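Living > Small Spaces > The Desk Drawer

THE BATTERY BOX
One desk, one screwdriver, one evening. How the smallest mess in the house gets sorted

19 September 2013

Everyone has the drawer. Ours had moved up onto the desk by the end of summer: cables, tissues, a pen, the remote for the air conditioner, hair ties. And batteries. Always batteries, and no idea which ones still work.

I got the idea in Prestau, in a rented room so small the desk nearly touched the bed. The place came with a 36-page house folder and one page of it was on batteries. Keep them together. Keep the screwdriver with them. Take them out of anything you won't use before December. That was it, no fancy organizer, no labels.

So, the method. Clear a patch of desk. Put down a tissue so the AAs don't roll off (they will roll off). Then go gadget by gadget, small screwdriver in hand. Some lids have a screw, some just want a nudge at the seam. Go easy on plastic, it marks.

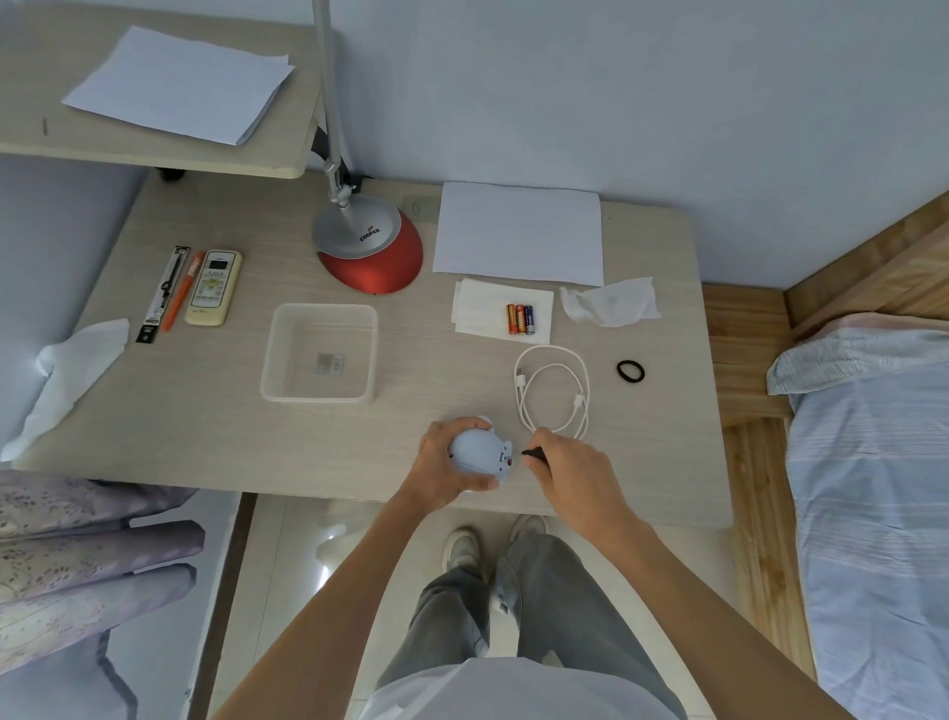

Cârstea wrote in to say the screws are the whole problem: "I lose them before the lid is even off. I use a bottle cap now, one cap for each toy, and I still end up with a screw left over and a toy that rattles."

Fair. A cap is good. A saucer is better, you can see into it from the side. Tape works too if your going to be called away halfway, stick the screw right to the lid it came from.

Next, the look-over. White crust on the ends, out it goes, to the recycling bin at the store and not the kitchen trash. Don't mix old with new in the same gadget. Brands I care less about, though matching ones from the same pack is what you want if you have them.

Then the box. Any clear tub will do. Takeout, cookies, whatever the cotton swabs came in. Frosted is fine. The point is seeing inside without dumping it all over the desk. The charging cable can go in as well if you coil it loose, tight coils kill cables. I'd cap the battery ends with a bit of tape if they share a tub with anything metal. 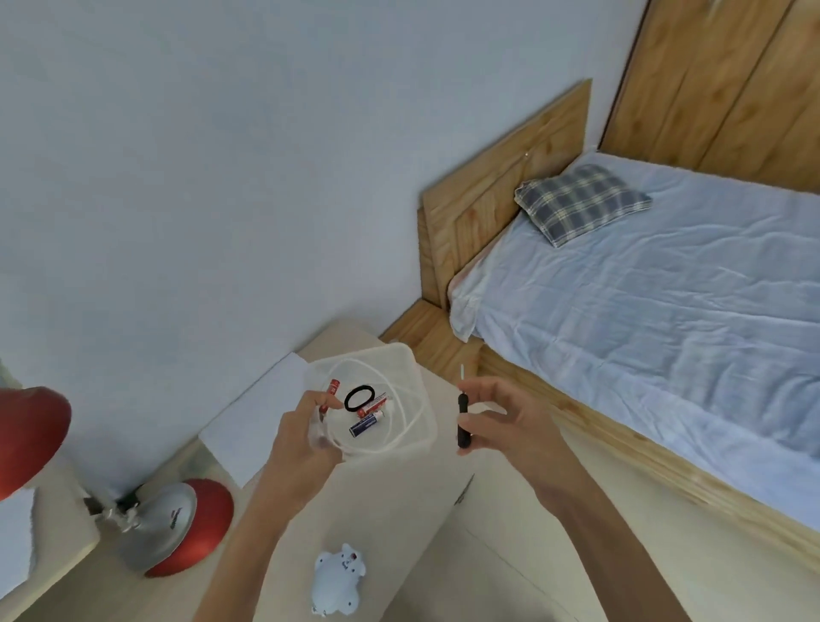 Batteries, cable and a black ring, all in one tub.

Where it lives matters more than what it's made of. Mine is on the shelf over the desk, next to the paper, becuase a drawer is where this started. Desk wiped, lamp off, tissues in the trash. Next week, the cable basket, which is worse.

MORE IN SMALL SPACES
Naltadar: living with one closet
A folding table that stays folded
The Virbridge bedroom, 116 square feet
Paper piles and where they come from

Contact us | Copyright 2013 | Back to top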